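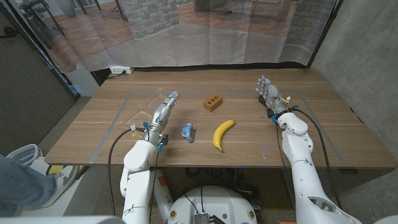 Page 4 of 37

Vellside Home & Garden Forum > Tables and worktops > Bringing back a scuffed wooden table

plightfoot
Morning all, hope someone can help. It's the light brown table with the straight grain, and what bothers me is the small scuffs and pale marks near the front edge. The top is marked out with grey tape as well and I'm dreading lifting it. Will it take the finish off? Phyllis

greenwood_41
Warm it with a hairdryer on low and peel it back flat on itself, dead slow. I did a whole bench like that in April and lost nothing. Any gum left behind comes off with a drop of white spirit on a rag.

kukeo
White spirit on a finish you don't know? No thanks! Try veg oil first, leave it 30 minutes, wipe, then a bit of washing-up liquid.

greenwood_41
Oil gets into bare patches and leaves a dark ring. Ask me how I know.

kukeo
Only if you slosh it on. And move the banana before you start (they leave a lovely brown smudge if you forget one).

tinpot
I'd be more worried about the brick, those are murder on a soft top. Felt pads underneath or it goes outside. For the scuffs I use Vukura wax, the clear one, two thin coats.

plightfoot
Brick will be off there tonight, I promise. Has anyone used the wax over old varnish? I think mine's varnished but I wouldn't swear to it.

tinpot
Yes, fine over varnish. Rub it along the grain and try a corner first.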